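About Plalura

Plalura teaches robots to do handling work by having people show them how. We started in July with two arms and a rented workshop, and there are now 16 of us. Most of our customers pack, sort or fold things for a living and have never written a line of robot code.

Our operators guide an arm in one of two ways. For slow, close work they hold it and move it by hand. For everything else they drive it from a desk using the Zomar controller, watching through the wrist camera. Each pass at a task is saved as one demonstration. A new task usually gets 884 of them before we train anything, and operators switch every 20 minutes -- tired hands make sloppy recordings.

Cardboard and fiberboard take up a lot of our week. We work over a printed grid, with a yellow gripper that has black pads on its sides.

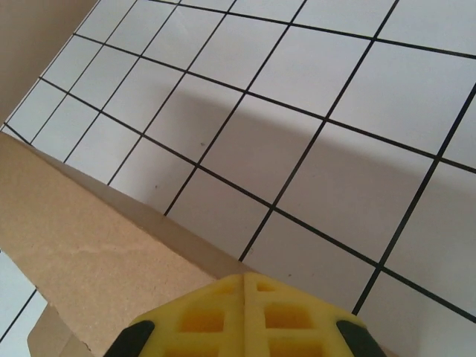
Renata Kubiak says the hardest thing to teach a new operator is to slow down before contact, and that she would take ten careful demonstrations over fifty quick ones. New operators spend their first week on practice runs that we delete.

Our largest set so far, Tikinent, holds 3569 demonstrations. Bogdan Kozłowski runs the review desk, where every recording is watched once at full speed and either kept or thrown out. Failed attempts are kept too, in a separate folder, if the operator recovered from the mistake.

Workshop visits are by appointment. Please use the Widmer Street entrance -- the front door is for deliveries.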